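Grallard Recipe Corpus: data card

Summary

Grallard is a text collection of household recipes, taken from handwritten and typed notebooks and transcribed by hand. It holds 3566 recipes from 129 notebooks. Each recipe is one record in a tab-separated file, encoded as UTF-8. The transcriptions keep the spelling of the source, including mistakes. 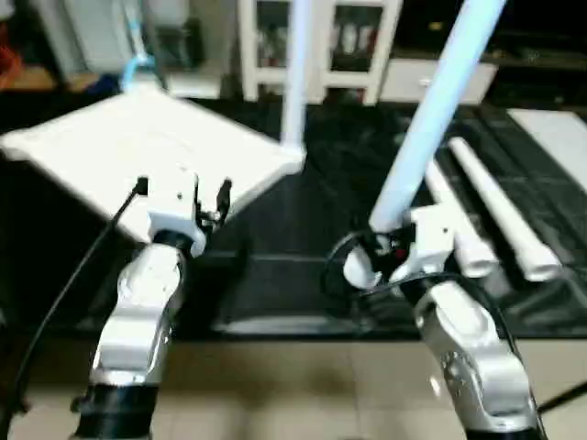
Can the quantities be used for calculation without further work?
Only those in the qty_norm column. The qty_raw column holds the text as written, so it contains entries such as "a teacup", "butter the size of an egg" and "enough". Where no safe conversion exists, qty_norm is empty.

Fields

record_id: notebook number and page, joined by a hyphen
title: as written; blank if the recipe has none
ingredient: repeated, one per line of the source
qty_raw: quantity as written
qty_norm: grams or millilitres
method: full text of the instructions, line breaks kept
hand: letter code for the writer, where more than one person wrote in the notebook
lang: language code of the main text

Conversion of measures

Imperial weights are converted directly. Cups and spoons follow the table in measures.txt, which has 14 entries. A gill is taken as a quarter of an imperial pint. Oven settings are left alone - "a slow oven" stays as it is, and gas marks are not turned into degrees.
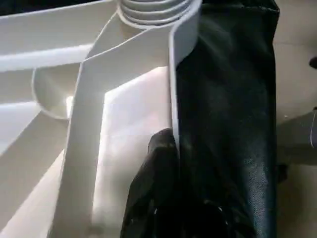
Transcription

Every page was typed by one person and checked by another against the notebook. Words that could not be read are marked with [?]. Crossed-out text is kept between double slashes if it can be read. Margin notes go at the end of the method field, after the word NOTE.

Of the full set, 1489 recipes were typed a second time from scratch. Differences between the two versions are listed in diffs.tsv. Most concern punctuation and the letters a and o in pencil entries.

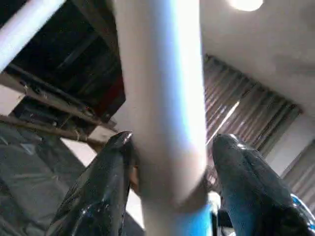 Chiamaka Afolabi
Corpus maintainer

Known problems

Puddings and cakes are heavily over-represented. Everyday dishes were seldom written down, so the corpus is a poor guide to what people ate. Notebook 14 has two recipes on one line throughout, and the split between them is a guess. Duplicates copied from one notebook to another are kept.

Privacy

Names of private persons in titles are cut to an initial ("Mrs T.'s ginger cake"). Addresses and telephone numbers are removed. Household remedies are left in as found and must not be used as medical advice.

Changes

October: hand codes corrected by Güven Tekin; three empty records removed. Send corrections with the record_id and the line as it should read.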